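Última actualización: febrero

Asunto: Re: [automatizacion-taller] ¿Pueden ya con las tareas de casa y de taller?

El mensaje anterior de la lista decía:

> Llevo un tiempo leyendo aquí que los robots domésticos están a la vuelta
> de la esquina. En el taller de Jirnville tenemos un brazo Wavora que coloca
> piezas rígidas en bandeja y no se queja nadie. Pero cuando pregunté si podía
> doblar trapos o pasar un cordón por un ojal, el proveedor cambió de tema.
> Mi pregunta es sencilla: ¿hay alguna tarea con tela, hilo o cable que una
> máquina haga hoy sin una persona al lado? Y si la hay, ¿a qué velocidad?

Respondo por partes, con lo que tenemos medido en Kaltwood.

Lo rígido está resuelto en buena medida. Nuestra celda de carga lleva 3788 ciclos desde el último ajuste y las paradas que hubo fueron por piezas mal puestas en el alimentador. Si la pieza llega siempre igual, la máquina trabaja de noche y por la mañana se recogen las bandejas.

Con lo blando la cosa cambia. Probamos a doblar paños de limpieza, siempre del mismo modelo, sobre una mesa lisa y con buena luz. De 100 intentos, 62 salieron aceptables, y aceptable quiere decir que el paño cabía en el cajón. Una persona dobla varios mientras el brazo busca la primera esquina. Con paños arrugados en un cesto no llegamos a sacar cifras, dejamos la prueba a la mitad.

En casa no veo nada mejor. Aspirar suelos, sí. Vaciar un lavavajillas, en vídeos y con los platos elegidos. Coser un botón, no lo he visto hacer a ninguna máquina de uso general sin ayuda.

Sobre el hilo en concreto: es lo peor de todo. No tiene forma propia, se cruza por delante de la herramienta, se engancha en cualquier saliente y tapa justo lo que hay que mirar. En Echeverri llevan tiempo con esto y me dejaron ver el material de sutura con pinzas robóticas.

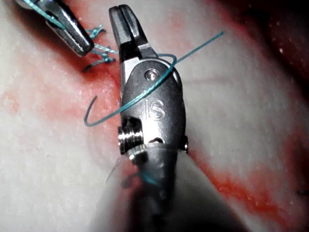

El instrumento en sí no es el problema. La mecánica para agarrar algo tan fino existe hace años, con una persona en los mandos. Lo que falta es que el programa sepa qué tramo del hilo está encima de cuál, de dónde conviene tirar y cuándo hay que soltar y empezar otra vez. Un cirujano lo decide sin pensarlo -- y una costurera también.

Por eso, a quien preguntaba por el cordón y el ojal: yo no compraría nada todavía con esa idea. Si el proveedor insiste, pedidle una prueba con vuestro cordón, en vuestro banco y con vuestra luz, y que os entregue la lista de fallos completa. Nosotros guardamos 1348 registros de agarre y los más útiles son los malos.

Puedo pasar la hoja con los resultados de los paños a quien la quiera. Los registros de agarre ocupan bastante más, habría que buscar dónde dejarlos.

Un saludo desde Kaltwood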